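3.2 Actuators and bench layout

The striker units are open-frame push-pull solenoids, purchased in one batch of 14 from Palton. Each has a slotted plunger with a return spring around the shaft, and a coil wrapped in blue tape. Palton gives a nominal coil resistance of 33 ohms. Coils that differed from this value by more than the meter tolerance were set aside and do not appear in Table 2.

All bench work was done on a white foam sheet. In earlier trials on a bare tabletop, Soler and Pastor found that the table itself added a second peak to the sound of each stroke, and the foam was adopted to reduce it. The solenoids stand upright with the slotted ends toward a polished stainless-steel bar (Figure 4). Wiring follows the scheme in Section 2.4, with screw terminals on the supply side so that a unit can be exchanged without soldering.
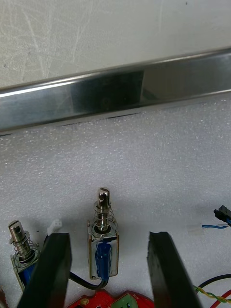
Figure 4. Two of the solenoids on the foam sheet, with the steel bar behind them. The red circuit board with its green terminal block is partly visible at the bottom.

3.3 Stroke test

Each unit was driven for 352 strokes at the rated voltage, with a rest of 73 ms between pulses. Plunger travel was read from the side with a linear scale, first with the original return spring and then with the softer spring supplied by Kinsella. The spring was changed by the same person (Barrios) throughout. Units that failed to return fully on any stroke were cleaned, run again from the start, and marked with an asterisk in Table 2. Travel with the softer spring is reported separately in Table 3, as the rest position of the plunger differs between the two springs.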